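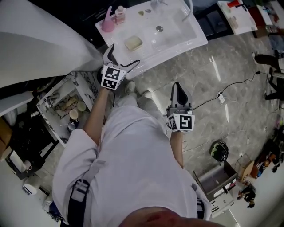
Washbasin in the furnished bathroom at Ranport, with a pink spray bottle and bar soap on the basin.

Visit report: Ranport fittings centre, Dasberg

Ranport opens its Dasberg building to trade visitors each April. I went to look at sanitaryware and surface finishes for a housing job of 27 flats, where the bathrooms are small and the client wants as few separate fittings as possible. Entry is free with registration. The morning session starts at 9.30 and is the better of the two, as the afternoon is given over to taps and valves.

The tour was led by Jianhua Du, who looks after specification enquiries. He keeps to the technical content and has the data sheets to hand. Groups are limited to 18.

The ground floor is the store and cutting area. Slab stock is held upright on A-frames and sorted by thickness, then by finish. Polished and honed versions of the same stone are racked next to each other, which makes comparison easy. I asked about slip ratings for polished floors in wet rooms. Mr Du's advice was to keep polished material outside the shower zone and change to honed at the threshold. The sample boards give pendulum values for both finishes, wet and dry.

The furnished rooms are upstairs. The bathroom has a glossy grey marble floor, a white basin with a curved white tap, and an open shelf in a white marble pattern. It is stocked with ordinary things: cups on the shelf, a dish rack with small objects in it, a bar of soap and a spray bottle at the basin. I find this more useful than bare display units. A basin ledge that looks generous in a catalogue can be full once soap and a bottle or two are on it.

Three points noted at the basin.

Soap on the ledge. A pale yellow bar was sitting directly on it. If the ledge has no fall towards the bowl, water will stand under the bar and leave residue. Ranport can supply the Lukinport basin range with a slight fall on the ledge, at extra cost and on a longer lead time. I have asked for a drawing.

Waste. The basin has a small round metal drain. For our job I would want one that lifts out from above without tools. Mr Du confirmed that this is available across the range.

Shelving. The cups on the open shelf included two cream ones and a smaller grey one. Open shelving suits items in daily use, but it needs wiping down often, and I would not put it within splash distance of a bath. Our drawings currently show 176 mm clear between shelves. That will do for cups and not for tall bottles, so the lower gap will have to increase.

The white finish was discussed at some length. Matching whites between ceramic, acrylic and coated metal is a known difficulty. Ranport holds reference chips from Gu, who supply its coated parts, and checks each delivery against them under two lamps. I was shown chips from consecutive batches and could see no difference in daylight. Under the warmer lamp one was marginally yellower.

Minimum order for non-standard basins is 300, well beyond our quantity. Standard sizes have no minimum and lead time is up to six weeks.

Parking is at the rear, entered from the north side only. The goods lift was out of use, so allow for two flights of stairs. Sample requests go on the form at reception, one finish per line. I have ordered honed grey in two thicknesses and the full set of white chips.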